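Keeping Chips, Crackers and Other Crunchy Things Crisp

25 May 2022

We go through a lot of crunchy food in this house, and for years I threw out far too much of it. Half a bag of chips that had gone chewy, a sleeve of crackers that bent instead of snapping, the sad last inch of cereal in the box. It was the humid summer after we moved to Tukdale that finally got me to do something, because in that kitchen a bag of pretzels left open at lunch was soft by supper. I have been fussing with it ever since and I've settled into some habits that work for us, so I thought I'd put them all in one place for those of you who keep writing in to ask.

Closing the bag

Most staleness is just damp air getting in, so the closing matters more than the container. Press the bag flat from the bottom up with your forearm (gently, you're not rolling out pie crust) and push out as much air as you can before you fold. Then fold the two top corners in toward the middle so you have a point, like the start of a paper airplane, and roll that point down tightly three or four times. Clip it right across the roll.

If you have no clip, roll the bag the same way but stop with a couple of inches to go, tuck your thumbs into the folded corners and flip them inside out over the roll. It takes a few tries to get the feel of it. My first ones popped open on the counter overnight and I was quite cross.

For clips I like plain wooden clothespins best, two to a bag. I did buy a set of the wide Clarik ones with the rubbery lip and they are very good on big bags, but they're too heavy for little ones and pull them over onto their faces. Binder clips from the desk drawer hold like iron, though they'll tear a thin bag if you're rough with them.

Where to keep them

Away from the stove, away from the dishwasher, and please, not on top of the refrigerator! I know that's where everyone's mother kept them. It's warm up there, and warm is hard on anything fried. The oil is what goes off first in chips and nuts, and once you get that crayon smell there is no rescuing them. A low cupboard on an inside wall is about the best spot in most kitchens.

Light is hard on them too. If you pour your chips into a clear glass jar because it looks pretty, keep the jar behind a door. I have a tall Mostenell canister with a clamp lid that I use for pretzels and I'm very fond of it, but it lives in the dark with the flour.

Don't mix flavors in one container, even for a day. Plain crackers that have spent the night with onion rings will taste of onion rings forever. And keep anything crunchy well apart from soft cookies or bread. The moisture travels from one to the other and you end up with two things nobody wants.

Bringing them back

Chips, crackers and most dry cereals can be crisped up again as long as they're only soft and haven't turned. Set the oven to 200 degrees, spread them on a bare baking sheet in one layer, and leave them in for 21 minutes. I know that's an oddly exact number. I used to say 20, and I always found myself giving them one minute more. Let them cool all the way on the sheet before you judge them, because they crisp as they cool. Then straight into something airtight, or you'll be doing it all over again tomorrow.

The microwave will do for a small bowl of chips if you're impatient. Line a plate with a paper towel, go ten seconds at a time, and stay right there with it. They scorch from the middle.

Popcorn can have the same oven treatment. Rice cakes I've had no luck with at all, and if any of you have, do tell me.

Buying a sensible amount

I've gotten better about this since I started keeping one bag open and one bag closed, and not a bag more except in December, when the whole family descends and all rules are off. At the store I feel along the top seam for a pinhole or a crease that's let go, and I check the date even on things that look like they sell quickly. A good bag should feel firm and a bit puffed. If it's limp, put it back and try its neighbor.

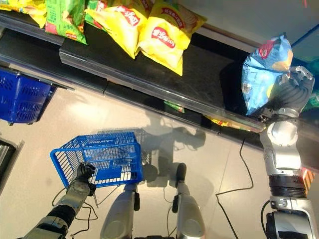
A reader named Wako wrote in to say that the freezer beats every bit of this: roll the bag down tight, slip it inside a zipper bag, and eat the chips straight from the cold, since they never freeze hard. I was doubtful, and then I tried it with a bag of kettle chips and had to eat my words along with the chips. They were wonderfully crisp. Tortilla chips did well too. Leave the bag shut if you want to bring it back to room temperature first, so the damp settles on the outside and doesn't get at the food.

One more thing on crumbs. The bits at the bottom of the bag go into a jar in my freezer and get used on top of macaroni and cheese, or pressed onto chicken before it's baked. Go light on the salt elsewhere if you do that. Corn chip crumbs are lovely on a pot of chili, and cracker crumbs can stretch a meatloaf.

Next time I'll get to brown sugar, which several of you have asked for, and the slice of bread trick.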